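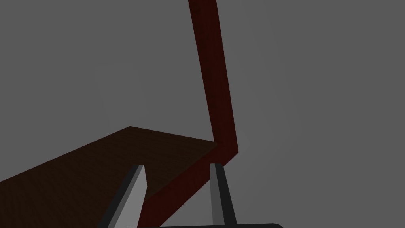
앉고 싶으면 커피를 사 마시면 되지 않느냐, 요즘 밖에 공짜로 앉을 데가 없어서 못 앉는 사람이 어디 있느냐는 댓글이 지난번 글 밑에 달렸어요. 짧은 댓글인데 며칠을 머릿속에서 굴리고 다녔습니다. 설거지하다가도 대답을 중얼거리고, 버스 기다리다가도 중얼거리고(정류장에 의자가 없어서 서서요!), 그러다 보니 댓글 하나에 답글로 달기에는 너무 길어져서 그냥 글을 한 편 더 쓰기로 했어요. 미리 말하자면 저는 그 생각에 반대합니다. 그런데 반대하면서도 찔리는 데가 좀 있어서, 그것까지 같이 써 보려고요.

지난번 글을 못 보신 분들을 위해 말하자면, 우리 동네 시장 입구에 있던 긴 의자가 없어졌다는 얘기였어요. 등받이도 없고 페인트도 다 일어난 평범한 의자였는데 어느 날 가 보니 그 자리에 화분이 줄지어 놓여 있더라고요. 꽃은 예뻤어요. 페튜니아였나, 아무튼 보라색. 저는 꽃에 불만이 없는 사람입니다. 다만 대파 한 단이랑 두부를 들고 잠깐 앉아서 영수증을 들여다보던 그 시간이 통째로 사라졌고, 저는 그게 생각보다 많이 아쉬웠어요.

## 커피값이 자릿세가 된 지 오래됐죠

댓글 쓰신 분 말대로 저도 커피를 삽니다. 그것도 꽤 자주요. 역 앞에 Tidberg라는 카페가 있는데 창가 자리가 좋아서 제 생활비의 부끄러운 몫이 거기로 흘러 들어가요. 제일 싼 음료가 5천 원이고, 저는 그걸 마시고 싶어서 사는 날보다 앉고 싶어서 사는 날이 훨씬 많습니다. 그러니까 저한테 그 5천 원은 음료값보다는 의자 대여료에 가까운 거예요. 커피는 영수증 대신 받는 물건이고요.

여기까지는 괜찮아요. 가게도 월세를 내야 하니까 앉는 값을 받는 게 당연하고, 저는 그 값을 낼 수 있는 날이 많으니까요. 그런데 못 내는 날도 있잖아요. 월급 전날이라든지, 지갑을 두고 나온 날이라든지, 이미 오늘 커피를 두 잔 마셔서 한 잔 더 마시면 새벽까지 천장을 보게 될 것 같은 날이라든지. 그런 날에도 다리는 똑같이 아픕니다. 다리는 제 통장 사정을 몰라요.

게다가 커피를 사면 앉을 수 있다는 말에는 슬그머니 빠져 있는 조건이 많아요. 주문하는 기계 앞에서 헤매지 않을 것, 계단을 올라갈 수 있을 것, 음악이 너무 크지 않을 것, 아이가 울어도 눈치가 덜 보일 것, 개를 데리고 있지 않을 것. 저희 어머니는 무릎이 안 좋으신데 카페에 들어가자고 하면 늘 됐다고 하세요. 안 마실 걸 왜 사냐고. 그래서 제가 산다고 해도 됐다고 하시고, 결국 우리는 은행 현금인출기 옆에 있는 좁은 턱에 엉덩이를 반만 걸치고 쉽니다. 반만 걸치고 쉬어 보신 분은 아실 텐데 그거 쉬는 거 아니에요. 허벅지 운동이에요.

한번은 어머니랑 그렇게 턱에 걸터앉아 있는데 은행 문 닫을 시간이 됐다고 비켜 달라는 말을 들었어요. 아주 공손한 말이었고 그분 잘못도 아니었습니다. 어머니는 아이고 미안합니다, 하고 벌떡 일어나셨는데 저는 그 '미안합니다'가 그날 내내 목에 걸려 있더라고요. 뭐가 미안해요, 시내 한복판에서 잠깐 앉은 게.

## 400미터라는 거리

집에서 시장까지 거리가 400미터입니다. 지도에서 재 봤어요. 제 걸음으로는 노래 한 곡 반이면 가는 거리라서 예전 같으면 거리라고 부르지도 않았을 거예요. 그런데 작년에 발목을 접질리고 나서 이 길이 갑자기 길어졌어요. 진짜로 길어졌다니까요. 중간에 약국이 있고 세탁소가 있고 철물점이 있고 문 닫은 비디오 가게(간판은 아직도 그대로예요)가 있는데, 그 사이에 엉덩이를 붙일 데가 하나도 없다는 걸 그때 처음 알았습니다. 몇 년을 다닌 길인데요.

그때 제가 배운 건, 걷는 능력이라는 게 쉬는 능력이랑 붙어 있다는 거였어요. 중간에 한 번 앉을 수만 있으면 갔다 올 수 있는 길인데, 못 앉으니까 안 가게 되는 겁니다. 안 가니까 배달을 시키고, 배달을 시키니까 나갈 일이 없고, 나갈 일이 없으니까 발목은 더디 낫고요. 저는 몇 주 지나서 나았으니 그냥 지나간 일이 됐지만 그게 계속되는 분들이 동네에 많잖아요. 그분들은 댓글도 안 답니다. 집에 계시니까 안 보이고, 안 보이니까 의자가 필요한 사람이 없는 것처럼 되고, 그러면 또 의자를 치우죠.

그래서 밖에 앉아 있는 사람이 없지 않느냐는 말을 들으면 좀 답답해요. 앉을 데가 없는데 앉아 있는 사람이 어떻게 있겠어요. 수영장을 메워 놓고 요즘은 수영하는 사람이 없네, 하는 거랑 비슷하다고 저는 생각합니다.

버스 정류장 얘기도 해야겠어요. 제가 타는 568번은 한번 놓치면 한참을 기다려야 하는데, 새로 고친 정류장에는 의자 대신 비스듬한 쇠막대가 달려 있어요. 기대는 용도래요. 기댄다는 게 키가 맞는 사람 얘기지, 저처럼 작은 사람한테는 허리 위쪽에 와서 그냥 등을 찌릅니다. 여름엔 뜨겁고 겨울엔 차갑고요. 광고판은 엄청 밝고 화질이 좋습니다. 광고판에서 소파 광고가 나올 때가 있는데 그걸 서서 보고 있으면 기분이 참 묘해요.

## 여행 가서는 다들 앉잖아요

재밌는 게, 우리가 어떤 도시를 좋아했다고 말할 때 보면 거의 앉아 있던 얘기예요. 친구들한테 여행 어땠냐고 물어보세요. 성당 봤고 미술관 봤고 하다가 목소리가 갑자기 높아지는 데는 꼭 '그냥 광장에 앉아 있었는데'로 시작하는 대목이에요.

저는 그게 Villanueva였어요. 11월이라 관광객도 별로 없고 볼 것도 별로 없는 작은 동네였는데, 광장에 나무 의자랑 돌의자가 아무렇게나 섞여 있었어요. 해가 드는 쪽에는 동네 할머니들이 앉고, 해가 옮겨 가면 할머니들도 옮겨 가고, 애들은 의자 등받이 위로 기어 올라가서 혼나고. 저는 빵을 사서 거기서 먹고, 부스러기를 털고, 할 일이 없어서 또 앉아 있었어요. 그날 돈을 쓴 게 빵값뿐이었는데 그 여행에서 제일 또렷한 날이에요. 아무한테도 방해가 안 되는 존재로 시내 한가운데 앉아 있는 기분이 얼마나 좋던지, 숙소에 돌아가기가 싫더라고요.

Ollach에서는 반대였어요. 거긴 유명하다는 산책로가 있고 경치가 정말이지 끝내주는데 앉을 데가 카페 테라스밖에 없었거든요. 그래서 저는 그 경치를 걸으면서만 봤습니다. 걸으면서 보는 경치는 금방 지나가요. 사진은 많이 찍었는데 그 동네에서 무슨 냄새가 났는지, 사람들이 무슨 얘기를 하고 다녔는지 하나도 기억이 안 나요. 제가 까다로운 걸 수도 있어요. 비도 왔고, 신발도 새 신발이었고. 그래도 저는 의자 탓을 하렵니다.

돌아오는 길에 공항에서 생각했어요. 왜 우리는 남의 동네 광장에 앉으려고 비행기를 타면서 우리 동네에서는 앉을 데를 치우고 있을까. 거기서는 낭만이고 여기서는 민원이에요. 똑같은 사람이 똑같은 자세로 앉아 있는데 말이죠.

## 반대하는 분들 말도 맞는 데가 있어요

이제 찔리는 부분입니다. 의자를 놓으면 술 마시는 사람이 모이고, 담배꽁초가 쌓이고, 밤늦게 떠들어서 1층 사는 사람이 잠을 못 잔다는 얘기요. 이건 지어낸 걱정이 아니에요. 저도 예전에 편의점 바로 윗집에 살아 봐서 압니다. 여름밤에 창문을 열면 모르는 사람의 이별 이야기가 처음부터 끝까지 다 들렸어요. 처음 한 번은 흥미진진했는데(남자가 잘못했더라고요) 이게 매일이 되면 사람이 피폐해져요. 그때 누가 저한테 의자를 없애자는 종이를 내밀었으면 저는 아마 서명했을 거예요. 펜도 제 걸로 했을걸요.

그러니까 제가 아무 데나 의자를 깔자고 하는 건 아닙니다. 창문 바로 밑에는 놓지 말자, 밤에 너무 으슥한 데도 피하자, 쓰레기통은 같이 두자, 이런 얘기는 얼마든지 할 수 있죠. 제가 이상하다고 느끼는 건 문제가 생겼을 때 나오는 답이 늘 철거 하나라는 점이에요. 가로등이 깜빡이면 고치고 보도블록이 들뜨면 다시 깔면서, 의자만은 말썽이 나면 뽑아 버려요. 자리를 옮겨 본다든가 방향을 틀어 본다든가 하는 중간 단계가 없어요.

그리고 의자 가운데에 박아 놓은 팔걸이요. 눕지 말라고 박은 거라는 걸 다들 아는데 설명할 때는 일어나기 편하라고 만든 거라고들 하죠. 실제로 일어날 때 편하긴 해요. 저희 어머니도 그걸 짚고 일어나세요. 그래서 이게 단순한 얘기가 안 됩니다. 양쪽 끝에 달면 짚고 일어나기도 되고 눕기도 될 텐데, 하는 생각을 저는 그 의자를 볼 때마다 해요. 누가 좀 누우면 어떤가 싶기도 하고요. 이 대목에서는 저랑 생각이 다른 분이 많을 테고, 제 남편부터가 다릅니다. 남편은 누운 사람이 있으면 자기는 그 옆에 못 앉겠대요. 그것도 이해가 가요. 우리는 이 문제로 저녁을 먹다가 꽤 길게 싸웠고 찌개가 식었습니다.

돈 얘기도 나와요. 세금으로 의자나 놓느냐고. 저는 의자 하나에 얼마가 드는지 잘 모르고, 모르는 걸 아는 척하진 않을게요. 하지만 시장 입구의 그 화분들도 공짜는 아닐 거고 물도 줘야 하고 철마다 갈아 심어야 하잖아요. 화분이랑 의자가 같이 있으면 안 되나요? 꽃 옆에 앉는 게 사람들이 몇백 년 동안 제일 좋아한 일 중 하나인데요.

## 의자 하나 내놓는 일

작년에 이사하면서 Gelov라는 동네 중고 가구점에 들른 적이 있어요. 식탁을 팔러 갔다가 가게 앞에 나와 있는 의자에 앉아서 순서를 기다렸는데, 팔려고 내놓은 거냐고 물었더니 그건 파는 게 아니래요. 그냥 앉으라고 내놓은 거래요. 앉아 있는 동안 지나가던 사람이 와서 옆자리에 앉고, 또 다른 사람이 길을 묻고, 저는 제 식탁을 생각보다 싸게 팔았는데 기분이 나쁘지 않았어요. 의자 때문에 마음이 물러진 거라면 그 가게는 장사를 정말 잘하는 거고요.

그 뒤로 저는 걸어 다니면서 가게 앞에 나와 있는 의자를 유심히 보게 됐어요. 쌀집 앞의 접이의자, 미용실 앞의 바퀴 빠진 의자, 철물점 앞의 방석 묶어 놓은 의자. 잘 보면 동네에서 제일 오래된 가게들이 의자를 내놓아요. 새로 생긴 가게들은 의자 대신 입간판을 내놓고요. 제가 좀 낭만적으로 보는 걸 수도 있습니다. 오래된 가게 주인들은 본인이 앉으려고 내놓은 걸 수도 있으니까요. 그렇다고 해도 주인이 안 앉아 있을 때는 남이 앉아도 뭐라고 안 하잖아요. 저는 그 느슨함이 좋아요. 허락을 받은 것도 아니고 안 받은 것도 아닌 상태로 잠깐 앉았다 가는 거.

물론 가게 인심에만 기대자는 얘기는 못 하겠어요. 인심은 가게가 문을 닫으면 같이 닫히고, 사람 봐 가면서 베풀어지기도 하니까요. 저처럼 장바구니 든 아줌마가 앉으면 괜찮은데 교복 입은 애들이 우르르 앉으면 안 괜찮은 의자가 세상에 참 많아요. 애들이야말로 앉을 데가 없는데 말이에요. 집에 가면 공부하라 하고, 놀이터에 앉으면 다 큰 애들이 왜 여기 있냐 하고, 편의점에 앉으면 오래 있지 말라 하고. 걔들이 계단에 앉아 있는 걸 보고 혀를 차는 분들께는 그럼 어디 앉으면 되는지 좀 알려 달라고 하고 싶어요. 용돈으로 5천 원짜리 음료를 매일 사 마시라고 할 수는 없잖아요.

그래서 저는 나라나 시나 구청이나, 하여튼 세금을 걷는 쪽에서 놓는 의자가 있어야 한다고 생각해요. 사람을 안 가리고, 뭘 사라고 안 하고, 몇 시까지라고 안 하는 의자요. 멋있을 필요도 없어요. 디자인 상을 받은 의자에 앉아 봤는데 꼬리뼈가 아프더라고요. 평평하고, 등받이가 있고, 여름 오후에 그늘이 지는 쪽에 있으면 됩니다. 그늘 얘기는 꼭 해야 해요. 뙤약볕 아래 덩그러니 놓인 의자는 프라이팬이지 의자가 아니에요. 나무 밑을 놔두고 왜 한 걸음 옆에 놓는지 저는 정말 모르겠어요.

## 그래서 댓글 쓰신 분께

올해 제가 51살이 됐어요. 많은 나이도 아니고 적은 나이도 아닌데, 길에서 앉을 데를 눈으로 찾는 버릇이 생긴 걸 보면 뭔가 넘어가긴 넘어간 모양입니다. 스무 살 때는 도시에 의자가 있는지 없는지 관심도 없었어요. 힘들면 바닥에 앉았고, 바닥에서 일어나는 게 일이라는 생각을 못 했거든요. 그러니까 그런 사람이 어디 있느냐고 물으신 것도 저는 이해해요. 저도 똑같이 물었을 거예요. 지금 앉을 데가 필요 없으시다면 그건 좋은 일이고, 오래오래 그러셨으면 좋겠습니다.

다만 커피를 사면 된다는 말은 조금만 다시 생각해 주세요. 그 말을 끝까지 밀고 가면 시내에 있으려면 계속 뭔가를 사고 있어야 한다는 얘기가 되잖아요. 저는 물건 사는 걸 무척 좋아하는 사람인데도(어제도 필요 없는 바구니를 샀어요) 그건 좀 숨이 막혀요. 살 게 없는 사람, 다 산 사람, 그냥 누구를 기다리는 사람, 집에 들어가기 전에 표정을 좀 고치고 싶은 사람도 동네에 앉아 있을 수 있었으면 해요. 저는 그 마지막 이유로 시장 의자에 앉은 적이 여러 번 있어요. 대파를 무릎에 놓고 한숨 좀 쉬다 보면 들어가서 밥할 마음이 생기더라고요.

구청 홈페이지에 시장 입구 의자를 다시 놔 달라는 글을 올렸습니다. 화분은 그대로 두고 옆에 놔 달라고 썼어요. 답은 아직 '접수'라고만 떠 있어요. 뭐라고 오는지 오면 여기에 그대로 옮겨 적을게요. 그리고 혹시 여러분 동네에 좋은 의자가 있으면 댓글로 자랑 좀 해 주세요. 그늘이 몇 시부터 지는지도 같이 적어 주시면 제가 지나갈 때 맞춰서 가 보겠습니다.

2019년 8월 10일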